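Home Posts Kitchen Small Repairs About Contact

The white table is staying

For some weeks I have been writing here that I would sell the white table. My sister was against it from the beginning, and my neighbour Sandamali Mridha even offered to keep it in her hall until I came to my senses. Now I have changed my mind, so I want to write down how it happened and what I did with it.

The table came from the Majumder shop near the station, which closed a few years ago. I paid 40 for it, with one short leg. I put a folded piece of cork under that leg on the first evening and the cork is still there. My problem was never the leg. My problem was that everything in the flat came to rest on this table: letters, keys, batteries, the lid of a jar which I no longer own.

So last week I gave myself one rule. A thing may be on the table only while I am using it. The letters went into a drawer. The batteries went into an old tea tin. It took me 22 minutes, and I had expected a whole afternoon.

I had also forgotten how much light a pale surface gives to a room. In the morning it is nearly too bright to read beside it, and every shadow shows.
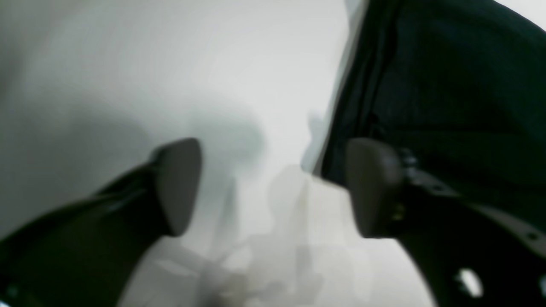 How I clean it

I use warm water with a very small amount of washing-up soap, and a soft cloth. I wipe in one direction, then I dry it immediately with a second cloth. For the old tea rings I made a paste from baking soda and left it for 15 minutes. Two rings went away completely. The third is paler, but I can still find it if I bend down.

Please do not use the rough side of the sponge. I did this once, near the corner, and that place now feels different under the hand.

In December I would like to repair the short leg properly. Sandamali has a small saw and says that it is easier to cut the other three. I am not so sure about this, and I will first ask somebody with more experience.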